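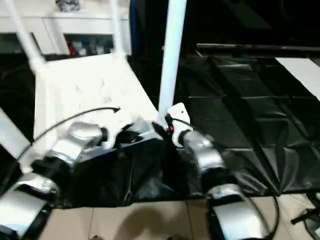 Up at 5, dark still. Missed the early bus by a whisker so stood at Standcombe for 40 freezing minutes with a flask and no gloves. Gloves on hall table. Of course.

Allotment by half eight. Slugs have had the lot. Every lettuce down to a stalk, and the chard looks like net curtains. Beans fine, oddly. Picked 2 carrier bags' worth, far too many, will be eating beans till Christmas. Dug over the bottom bed where the spuds were and found nine more I'd missed, one with a fork hole right through it, my own doing.

Back hurts. Sat on the bucket a while. Robin came. Good.

Rang Dosterton about the water bill again. On hold so long I'd shelled half the beans by the time they picked up. They say £603, I say no, it was never that, there's a leak on thier side of the stopcock and I told them so in July. Woman was nice enough. Someone will ring back. We'll see.

Post: seed catalogue, dentist, a thing from the Tirkeck show wanting entries. Might put the onions in. Last year's lost to a set that looked polished with shoe cream, still cross.

Must do tomorrow - bin bags, stamps, slug pellets (the wool sort), ring dentist, take library book back, it's the Villalobos one and I only got to page 300. Not bad but everyone in it is always on a boat.

Soup for tea. Bean. Rain on and off since six and the gutter's driping again over the back door. Put the washing up bowl under it. Bed.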